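Harkora Box Office Support
Ticket 2000 – Seat map shows balcony as sold out for the summer variety show
Status: Resolved
Venue: Gimumora Theater
Product: Coslow seating module

Opened by venue, 9:40 a.m.

Hi team! We put our July shows on sale this morning and people are already buying, so first of all, yay! We have a gospel brunch, a bluegrass night and the big variety show with the fiddlers and the comedy act, and the first two look perfect. The variety show is the odd one. Its main floor sells fine, but every balcony seat is grayed out and marked sold. We haven't sold a single one up there. The balcony has 296 seats and it's honestly the best place in the house to hear the harmony numbers, so we'd love to get it open before lunch.

What we tried so far:
Logged out and back in
Cleared the browser cache on both office computers
Opened the map on a phone (same gray seats)
Took the show off sale and put it back on

Support reply, 10:05 a.m.

Thanks for such a clear write-up, and what a fun lineup! I can see the same thing on my end, so it's not your computers. Could you check two things for me? Open the show, go to Holds, and look for anything left over from last season. Then go to Price Levels and tell me whether the balcony has a price next to it.

Venue, 10:20 a.m.

Holds is clean except for row 7 on the main floor, which we keep back for the band's families. Price Levels does list the balcony, but the price box is blank! On the bluegrass night it's filled in. I typed the price in and saved, and the seats are still gray. Getting closer though, I can feel it.
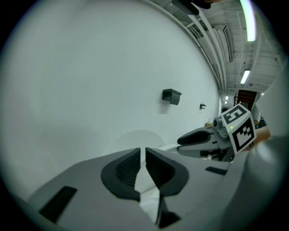 Bhattacharjee wrote in at 10:50 that a blank price was only half of it. When a show is copied from an old one, the seating module can bring over the old map with its sold seats still attached, and adding a price later won't clear them. The fix is to go to Maps, choose Detach, then attach the current house map again. Main floor orders stay put as long as "Keep existing orders" is checked before saving.

Venue, 11:15 a.m.

That did it!! The whole balcony turned green the second I hit save – I may have cheered out loud in the lobby. I checked all 11 main floor orders from this morning and each one still has its right seats. Row 7 is still on hold too. I bought a test ticket in the front of the balcony, refunded it, and the seat went right back on sale.

Support reply, 11:30 a.m.

Wonderful news! I've added a note to your account so the next copied show starts with a fresh map. I'm closing this one, but reply any time and it will reopen. Have a great run!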